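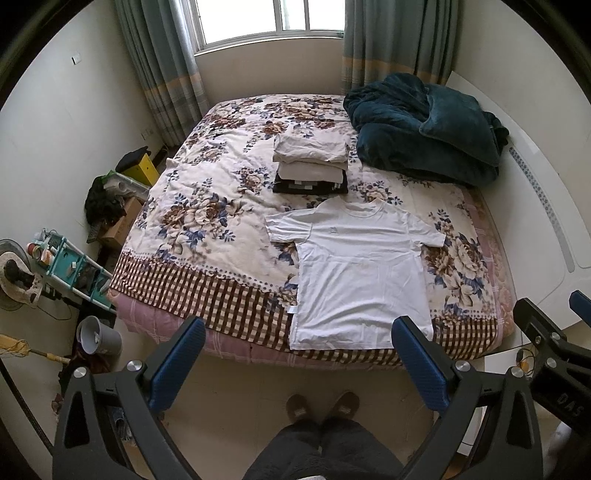 The folding station, also known as the bed.

I have now read three separate articles telling me that folding a T-shirt takes 2 seconds. You pinch here, you pinch there, you cross your arms over and the thing folds itself. I've tried it 21 times this month and what I get is a shirt with one sleeve sticking out like it wants a ride.

So I'm back to the slow way. Lay it flat, collar pointing away from me, smooth it out, sleeves in, sides in, bottom up. My mother's way, more or less. The stack past the collar is the kind of thing I end up with, dark clothes at the bottom and pale ones on top, and no, the top one isn't crisp. I don't believe in crisp.

I did consider a folding board. Sandeck makes one with 4 panels, and the reviews (more than 3000 of them!) are suspiciously cheerful for a sheet of plastic with hinges. My question is where the board lives when you aren't folding. Mine is a small room and the gap between the bed and the wall is spoken for.

Then there's filing your shirts upright in the drawer, which everybody on the Clunder forum swears by. Fine, if you own exactly enough shirts. Take out two and the rest lie down. I gave it most of February and went back to piles.

What does help, and I was ready to be wrong about this, is folding on a made bed. A blanket pulled straight gives you something like a tabletop, and if it has a checkered border like this one you get a line to square the hem against. I never bother, as the white tee shows, but you could. I'm less convinced by the advice to clear the bed completely first. The teal comforter gets shoved up by the headboard and it can stay there — it's going right back over me at ten tonight.

Socks are another post. I have a theory about socks and I don't trust it yet.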